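December, just gone 7 in the evening

Well, the goalkeeper news is finally out and I'm in a right mood about it. Nørgaard is off to Plelter when his contract ends, and all we've got behind him is the lad from the youth side who's played three league games. Three! I've been saying since the summer that we needed a proper number two and did anyone listen? They bought another winger instead.

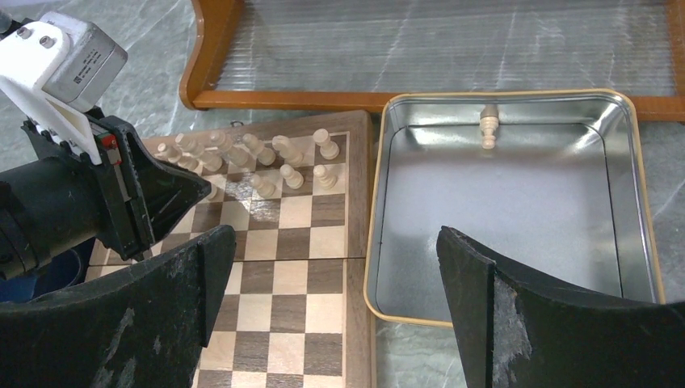 Sigrún Kárason reckons he'll be glad to get away from the pitch at Retitz, which has been a bog since the clocks went back. She may have a point. I still think he'd have stayed if they'd offered him another two years – he bought a house here, for goodness' sake.

Anyway, I went to the Cusix match in the rain. The gate was 1749, and we used to get nearly 4000 for that one.

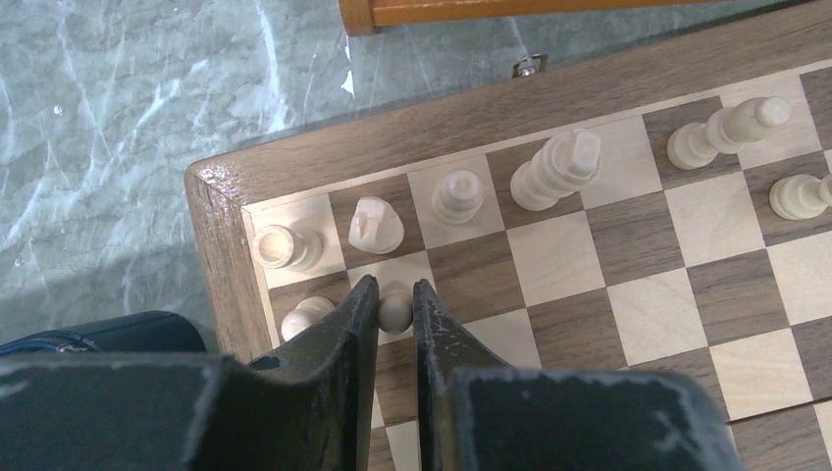 The board, with the light pieces along the back

We lost by a single goal, a daft header from a corner that their centre half barely had to jump for. Nørgaard had no chance with it. He got a lovely hand from our end when he came over afterwards, and I clapped till my palms hurt (I'd been calling him a traitor on the bus, so make of that what you will). 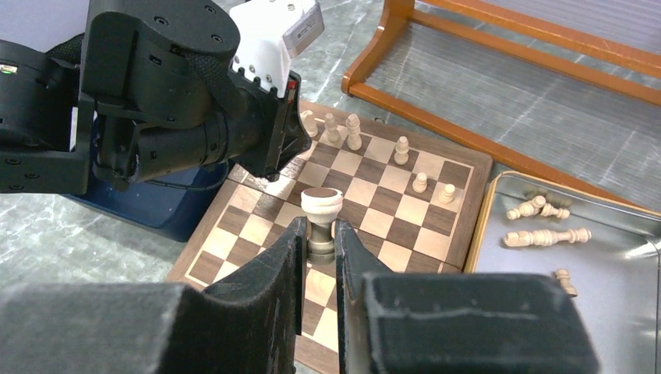 The gripper at the board

I read her the bit about the bus over the phone and she laughed so much she had to put her tea down. She wants us to go to the away game next, all that way on the early coach – I've said yes, so I'd better find my other gloves.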